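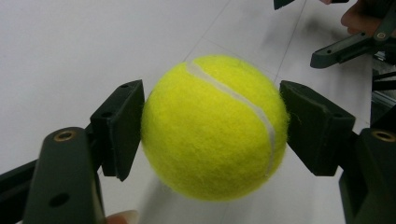
Yellow-green ball, seam over the top and down the right side. Nap still nice and fuzzy.

Jun 19, 2022

Ball felt notes, continued from the last notebook (the one with the coffee ring on the cover, top shelf, if anyone wants the December pages).

I spent the whole morning on tennis balls and enjoyed it more than I probably should have. The question is the same one we've had since the Irnham batch came in: how do we describe nap in a way that two people on two different days would agree on? "Fuzzy" has gotten us this far, but it's a pretty baggy word. I tried looking at the outline of the ball against a darker background, and I like that a lot better than looking at the felt straight on. You see the tiny loose strands standing out along the edge, and a ball with a good dense nap gets a soft outline all the way around. Straight on, I talk myself into things.

The seam is the other useful landmark. It's smooth next to the felt, so your eye goes right to it, and if you always start at the seam and work outward you at least begin in the same place each time. I'd like us all to do that from now on, please, even if you have a system of your own that you're fond of.

Weights: the Mussa scale settled down once I moved it off the wobbly bench (I know, I know, I said I'd fix that leg). Ball 32 from the Irnham box, no trouble. Ball 245 had a little lump of glue next to the seam that I only found with my thumb, so it goes in the reject tub with a note. Do we want a separate tub for glue? I keep going back and forth on it.

Brushing: I tried the soft brush on one of the older Suvley balls, going in one direction only, and the felt came up nicely but it shed all over my sleeve. The stiff brush is too much, it pulls clumps. Leaving that one alone until I find something in between. There may be an old clothes brush at home that would do, I'll dig around for it.

Numbering is a mess, by the way. Dorkero's sheet skips from 566 to 3,478 with no gap in the rows, and I can't tell if that's a new series or somebody's typing. I left it as is and penciled a question mark beside it.

To do next time
Fix the bench leg (really)
Write up the seam-first method on one page and tape it by the lamp
Ask Dorkero about the numbering
More sticky labels, the last roll doesn't hold on felt at all, and I don't want to put them on the seam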